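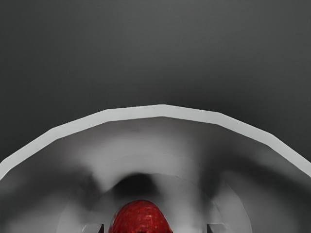
My arm lives on a shelf bracket at the back of Hidside, the shared workshop I've belonged to since I ran out of garage. It has a name, Gollanent, which came off a misprinted parts label and stuck. I've spent most of the winter teaching it to pick fruit out of a bowl, and most of that winter the real arm has been switched off.

That's Armelle Vasseur's doing. She has the bench next to mine, and after watching me crack my second printed finger she told me to go build the whole thing in simulation first. So I did! Gray bowl, dark gray surface, one red speckled fruit that I call the strawberry, and a virtual camera looking past the two fingertips. My bowl has corners on its rim, as you can tell, and I've decided I can live with them — smoothing it made my poor old laptop crawl.

What I wanted was a grip that closes gently and quits early. I ran batches of 80 tries overnight with the starting spot nudged each time, and read the results over coffee. The first batch gave me 3 good lifts. I changed the approach so the fingers come straight down with the fruit between them (they used to sweep in sideways, what was I thinking?) and the next batch gave me 62.

Adwoa Mensah, who runs our soldering nights, wants to see it done with a real berry before she'll clap. Fair enough. The new fingers are printing as I write this, in a soft rubbery filament that has already jammed the nozzle once, and I've got a carton of strawberries in the workshop fridge with my name on it.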